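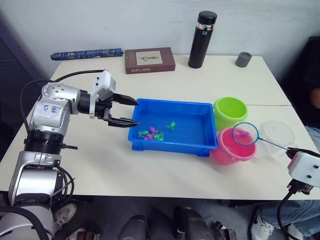

The fish oil question, again

My sister-in-law swears by it. So does the man who fixes my bike, and so does a woman called Margit Amundsen whose newsletter I seem to be subscribed to for life. Two capsules a day, taken with breakfast, and your joints, heart, mood and eyesight will all thank you. I have been suspicious of anything that claims to fix four unrelated parts of the body since I was old enough to read the back of a packet.

So last month I bought a tub of Cindia, the one with the gold lid. It cost more than a decent piece of actual fish. The front says 2000 in very large figures. The back says that this is milligrams of oil per serving, that a serving is four capsules, and that the bit you are supposedly paying for is a much smaller number in grey type. I had to hold it under the kitchen lamp. There are 50 capsules in the tub. You can do the sum yourself, but it doesn't last a fortnight.

I wrote to them and asked what the evidence was for the line about "sharper mornings". A polite reply came from someone named Raed Chamoun, with a link to a survey of their own customers, who had been asked if they felt sharper. Most did. They had also just spent a lot of money on capsules, so I would have been surprised to hear otherwise.

My friend Naa Opoku thinks I am being mean about this. Her mother took them for years and was still walking up the hill to the shops at a great age. I pointed out that her mother also walked up the hill to the shops, every day, for years. We changed the subject.

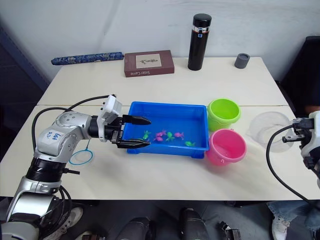
What I'm doing instead

Eating fish, mostly. Tinned sardines on toast with too much pepper, mackerel when the stall has it, and a tin of pilchards that has been at the back of the cupboard so long I'm a bit scared of it. I can't tell you my mornings are sharper. They are about as blunt as before, but lunch is better.

I did finish the tub, out of stubbornness. Eleven days in I noticed nothing except the burps, which the label describes as "minimal aftertaste". My knee still clicks on the stairs. If anyone has a proper trial to send me, one that wasn't paid for by a firm with a gold lid, the comments are open and I will read it. Please don't send me the survey. I've got the survey.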